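June, notebook, sim bench

Second pass through the Hivavix draft on "good practice for evaluating manipulation in simulation." Writing this down before I get talked out of it.

Rule 1 says every reported success rate needs at least 300 rollouts. Fine. We ran 136 for the Urnudden set and called it a result, so I can't complain much. But the draft never says 300 of what. If all of them start from the same arm pose with the dishes in nearly the same spots, I'd take 136 with a proper spread any day. I want the reset ranges printed next to the number, or the number doesn't go in the table.

Rule 2 is the speed limit. They want simulated arms held to the limits we use on the real bench, "for transfer." I agree with this one, grudgingly. The Omine policies look great until you plot joint velocity, and then you see a wrist move no one would sign off on with a person nearby. Action item: clip in the controller, not in the plotting script. (We did it in the plotting script. It's been fixed on my branch, not on main.)

Rule 4, randomize the visuals. Here I get sceptical. The claim is that odd wall colors, odd lighting and odd table textures make the policy robust. Maybe. What I see in the logs is 3000 episodes with random looks and the same few object sizes. Change a plate's scale and the grasp success drops off a cliff, while the wall color does close to nothing. The draft spends a page on lighting and one line on geometry.
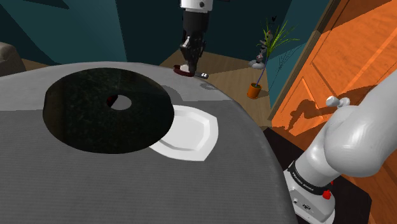
So my proposed wording for the geometry part: every object gets checked for scale against the gripper opening before it goes in the pool, and anything too big to grasp is tagged as clutter and can't be picked as a target. Figueroa has a checker that does some of this. It trusts the bounding box, so rims and holes mean nothing to it. I'd still rather have it than nothing.

Also missing from the draft – who stops a bad run. On the real bench we have the red button and a name on the sheet. In sim a run can go wrong early and keep writing garbage until morning. I lost a night of compute to that already. Suggest 2 checks: abort on interpenetration, abort if the arm hasn't moved for a set time. Threshold still open.

To do: send comments on rules 1 and 4, merge the clip branch, rerun Urnudden with wider resets. Rule 5 (naming of log files) I have no opinion on and don't plan to get one.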